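Wallberg Hall Room Guide
Section 2: Setting up the front desk

Use this section before a lecture, when the desk needs to be clear enough for notes and a laptop.

2.1 Booklets and markers

1. Move loose booklets to the left side of the desk. The yellow and blue ones belong to the room and stay there.
2. Stand the whiteboard markers together within reach of the speaker. Test each one on the board and throw out any that are dry.
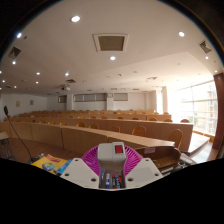 2.2 Power

3. Set the power strip on the desktop, sockets facing the speaker. Keep the small white plug adapter close by for visitors with other plug types.
4. Run the cord off the back of the desk.

CAUTION: Do not plug a second power strip into the first.
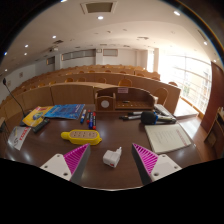

Chargers left behind go to the Goker Building front office and are held for 60 days.

2.3 Microphones

5. Bend the gooseneck by its stem, never by the head.
6. Lay the handheld microphone flat near the organizer when it is not in use. Switch it off first.

Note: Fresh batteries take some 2 minutes to register on the receiver.

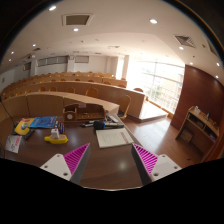
Buradlow College, Classroom Support Department

For problems with sound or power, call extension 3766. Leave the organizer on the desk when you go.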